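The Clarkine canteen: Femi Nwosu on lunches, ledgers and the great drinks shelf

If you have ever worked late in the Clarkine building you will know the canteen on the ground floor, and you will almost certainly know Femi Nwosu, who runs it. He has the sort of voice that carries over a dishwasher. I caught him for an hour between the breakfast clear-up and the first of the lunch crowd, and came away with two pages of notes, a slice of ginger cake and a strong wish that I had asked him for an interview years ago.

Femi took the place over in March, when it was a hatch, a microwave and a vending machine that swallowed coins. "I used to stand in front of it like everyone else, thumping the side," he says. "I thought, there are people here who've had nothing since seven in the morning, and we're making them fight a machine for a packet of crisps."

The vending machine went in his first week. In its place is what the regulars call the drinks shelf, although it is really a wall of shelving with a tall fridge at one end, and it is the thing he most wants to talk about. I had come to ask about the hot lunches! We did get to those, but the shelf came first.

"Everybody has a drink," he says. "It doesn't matter who they are. Funmi upstairs drinks tonic water at ten in the morning. There's a chap in accounts who only wants dandelion and burdock, and I had to go and find him some. When somebody comes down and their drink is there, facing forwards, cold, you can see their shoulders drop."

Funmi is Funmilayo Ogundipe, who looks after the building's bookings and came down halfway through our chat to collect, yes, a tonic water. She remembers the old arrangement well. "You had three choices and two of them were flat," she says. "I brought my own from home in a cool bag. I don't even know where that cool bag is now."

The fridge holds 268 cans when it is properly full, and Femi knows this from loading every one of them himself on a Sunday afternoon with the radio on. Another 600 can go in the store cupboard behind the kitchen, stacked in their trays. He writes all of it down in a red hardback ledger which he let me leaf through. Each page is ruled by hand, with the names of the drinks down the side and the days along the top, and there are notes squeezed into the margins: "hot day", "training lot in, all the lemonade gone", "ask Edet about the ginger beer".

Edet is the small wholesaler he buys from, two streets away, and he speaks of them with real affection. They will let him have half a tray of something to try out. That is how he found the elderflower, which has sold well ever since, and also a cucumber drink that did less well. "I've still got some of that," he says. "Do you want one?" (I had one. It was very cucumbery, and I rather liked it.)

I asked what he thinks makes a good drinks shelf, expecting him to say variety, but he went straight to the cans themselves. He loves them as objects. He likes the way the neck narrows under the lid and how a good strong colour can be picked out from the other side of the room, before you have read a single letter. He groups them by colour where he can: the reds together, then oranges and yellows, greens, and the blues at the far end by the door.

"People don't read when they're thirsty," he says. "They look for their blue or their red. If I swap two round, I get people walking off with the wrong one and coming back very puzzled."

Colas are the subject of fierce loyalty. Femi stocks more than one and refuses to say which he prefers, though Funmilayo laughed at this and pointed at the shelf behind his till. He does admit that the colas go quickest after three o'clock, and that the blue end needs filling again before anyone goes home.

The lunches, when we got round to them, sounded wonderful. On the day I visited there was a bean stew, a tray of roast squash and flatbreads that he makes in batches of 40. The flatbreads go first — he has tried making 52, and they still went first. He cooks with a friend's old pan, enormous and dented, and he is hoping to have a second hob put in before the winter. There is a soup most days too, and he will put some by in a lidded cup if you ring down and ask nicely.

What he would like next is a proper returns corner, with a crusher on the wall for empties and a bin that doesn't tip over when it is half full. He has sketched it on the back page of the ledger. Funmilayo has offered to find him the space, perhaps the alcove where the coat rail is, and there was some lively discussion about where the coats would go.

By then people were starting to drift in, and Femi was up on his feet, asking one of them how her driving test had gone (passed, second go, cheers from the sandwich queue). I left him tying his apron and went to choose something for the train. The canteen is open from half past seven to four, and to visitors as well, so long as you sign in at the front desk. 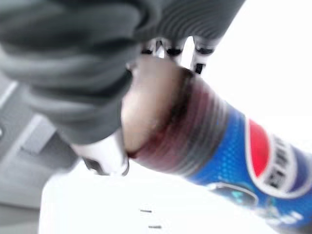

A Pepsi, one for the blue end of the shelf.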